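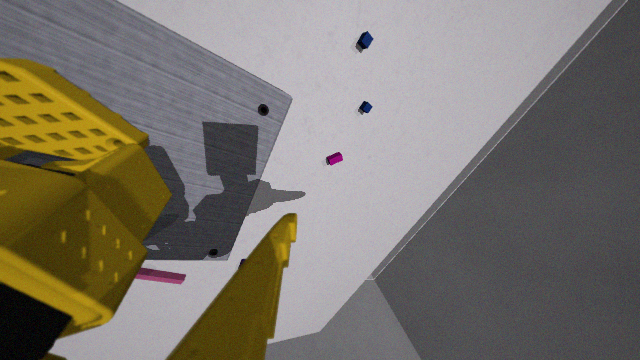 Yellow gripper, gray plate, a couple of blue cubes. From "Bench Four," a story.

Ikhsan had the monitor on before I got my coat off. He wanted me to look. I looked.

"That's you," he said.

Yellow claw on a white table. A gray plate with holes in it. Little blocks, blue and pink, like something for a kid.

"That's not me."

"It's your job, anyway. Practice version. They run it in the computer first and then they bolt the real one down on Bench Four."

My bench. Sixteen years of my elbows on it. The Hurkercombe plant did returns, which meant crates came in off the Gollside road with everything mixed, bars and blocks and offcuts, and a person stood there and put like with like. I was the person. Wichai Suksawat was the other person, until his back.

"Who's asking you to show me?"

"Ms. Snorradóttir." He scratched his neck. "She wants you to tell it what it's doing wrong."

So that was my February. Mornings on the bench, same as ever. Afternoons in the little room behind the paint store with Ikhsan Lumbantobing and a chair that sank. He'd start a run, I'd watch, I'd say no. He'd type. We'd go again.

I was good at saying no. I hadn't known that. You don't go in from there, I'd say, you'll knock the short one. He'd ask how I knew. I'd hold my hand out over the desk and do it in the air, slow, and he'd watch my wrist and write down numbers. I don't know where he got numbers from, out of a wrist.

My mother wanted to know why I helped. Bontu Workneh, eighty years old nearly, peeling garlic at me. "You are digging the hole and also asking how deep."

I said it was the same pay and I got to sit down.

"Ayantu."

"It's the same pay, Mama."

I did ask, though. Asked Ms. Snorradóttir straight out in the corridor, what happens to me after. She said there would be a role. She said it quick and looked at the fire door. A role. I wrote it on my hand so I could hate it properly on the bus.

Some afternoons I forgot to mind. There was a long red bar, a stubby orange one, a blue cube, and a magenta thing so small you'd want it gone into your pocket. I got fond of the magenta one. I'd catch myself leaning at the screen with my fingers pinched. Come on. Down a bit. Ikhsan leaned too, he was twenty-something and had never lifted a crate in his life and there we were both leaning like a pair of drunks.

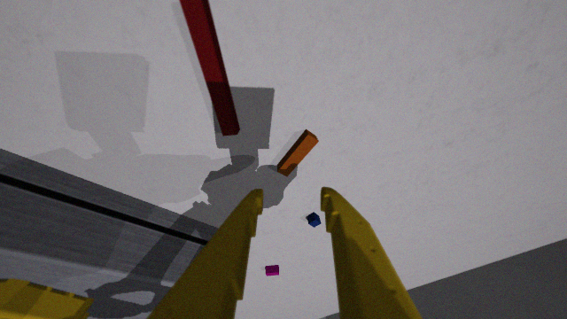
The shadow

What I noticed was the shadow. I said to Ikhsan, your light's wrong for our place. We have the strip lamp on the left and the window behind, and in the afternoon my own arm puts half the crate in the dark. I spent years learning to reach around my own shadow. Did it know that?

He stopped chewing. Then he moved the lamp, in the computer, and ran it again, and then he moved it somewhere stupid and ran it again, and we stayed till they locked the paint store on us. Bontu Tsegaye had to come let us out with the gate keys. She stood in the door a minute, watching.

"Is that the thing?" she said.

"That's the thing."

"It's slow."

"It's slow now," I said, and heard how I said it. Proud. Like it was my kid at a recital. Bontu heard it to. She jingled the keys and didn't say anything the whole way down the stairs.

Run 3,661 was the one they kept. Ikhsan wrote it on a piece of tape and stuck it over the door, and Ms. Snorradóttir brought a cake, a bought one, lemon. The real arm came on a truck from Isard with two men who called me ma'am and stood on my mat.

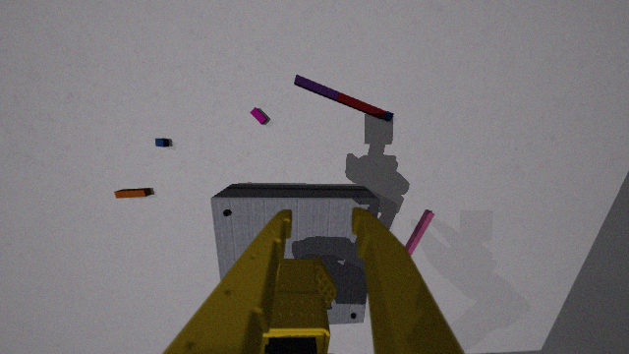
I didn't go down for the first shift. I had the training room, a new badge, a headset that pinched. Process advisor. I was to sit with the screen and look for trouble. Wichai phoned at lunch to ask what I advised. Soup, I told him.

At the end of the day I went down anyway. Lights half off. The arm was parked up and Bench Four had been wiped, the whole top of it, and the two worn places were still there where my elbows went. They'd bolted the base plate just behind. Nobody measuring would of thought to leave them.

I put my elbows in. A crate had come late, so it was sitting there unsorted, morning's work for the arm. All kinds in it.

I did the top layer. Just the top. The lamp was on the left and I went in around my own arm without thinking, short ones first.

Then Bontu was calling up and down the hall for who was still in, and I got my coat.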